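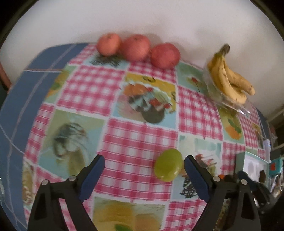 Can a machine clear the kitchen table yet? Natnael Seyoum gets asked this at family dinners, and his answer is no, followed by a longer answer that depends on how much food is left on the plates.

Seyoum runs the manipulation group at Dendisance, which writes control software for home and warehouse robots. Before that he spent 7 years at Pendex, working on machines that packed groceries for delivery. We spoke on a Sunday morning in July, in his kitchen. He made the coffee himself.

"Most people have the difficulty backward," he said. "They see a robot lift an engine block and figure a banana must be easy. The engine block is the same every time. You know where it is to a fraction of a millimeter. A banana has a different curve from the one next to it, they're attached to each other, and if you squeeze in the wrong spot you've got a bruise that shows up the next day, when the customer opens the bag."

Fruit took up a lot of his time at Pendex. The company wanted one gripper that could handle the whole produce section, so that a station would never have to stop and change tools. The team got good results with apples and oranges within the first few months. Grapes were still on the list when he left.

"A bunch of grapes is bad, because it's floppy and things fall off it. Then one falls off and now you have a single grape, and that's bad in a different way. It's small and smooth and it rolls. Your fingers have to come in low, nearly touching the table, and close evenly. If one side touches first, it pushes the grape over to the other side, or shoots it out."

A person doesn't plan any of that, he said. You reach down, feel the grape move, and your fingers follow it. Many two-finger grippers have little or no sense of touch, so the software relies on what the camera sees, and the camera often loses its view of the object at the moment the fingers close.

I asked about tablecloths. Much of the video put out by robotics companies is shot on bare white or gray surfaces, and I wondered if that was for looks.

"Some of it is looks. Some of it is that it used to be necessary," Seyoum said. "Ten years ago, if you put down a cloth with pictures of fruit on it, the robot would have tried to pick up the pictures. The newer models are much better with that. They'll still hesitate. We had one policy that was fine on every pattern we tried except checks. It would come down, stop, go back up, come down again. We never got a full explanation. We added more checked cloth to the training data and it went away."

Clear plastic is the other one he brings up without being asked. Produce bags reflect light in odd places and let the camera see through to whatever is inside, and depth sensors often read straight past them. In one test at Dendisance, the job was to take fruit out of a bag and put it in a bowl. Out of 19 tries the arm finished 9. In most of the others it got hold of the plastic along with the fruit and lifted both.

"My mother could do that with her eyes closed while talking on the phone," he said.

The warehouse side has moved faster. Aranda, a distributor that uses Dendisance software at two of its sites, has arms picking boxed and bottled goods through the night shift. A person still covers the loose produce and anything in a net bag. Seyoum doesn't expect that to change next year. He thinks it might in three or four, for the firmer items first.

Homes are further off. Cillow, a startup he advises, has been trying out a tidying robot with a small number of families. It picks up toys and shoes well enough that some of the families have asked to keep it. It's slow. Clearing a dinner table took it 47 minutes in one house, and it left the glasses.

"They told it to leave the glasses," he said. "That was a good decision."

Where the improvement comes from now, in his view, is people. Much of the training data he uses is recorded by someone doing the chore by hand with a gripper tool, over and over, in ordinary rooms with ordinary clutter. The learning software gets the person's movements along with the view from the tool. He likes data from real kitchens better than anything made in the lab, where things get put away.

"In the lab, somebody tidies up between runs. They can't help it. You end up with a robot that's very good in tidy rooms."

He has done some of the recording himself and says it changed how he thinks about the job. Using two stiff fingers, he dropped a lot of things in the first hour. By the end of the day he had worked out how to slide small objects a little before closing on them.

I asked what he would buy today if he wanted help around the house. He said a dishwasher, and a robot vacuum if the floors were mostly clear. He owns the dishwasher.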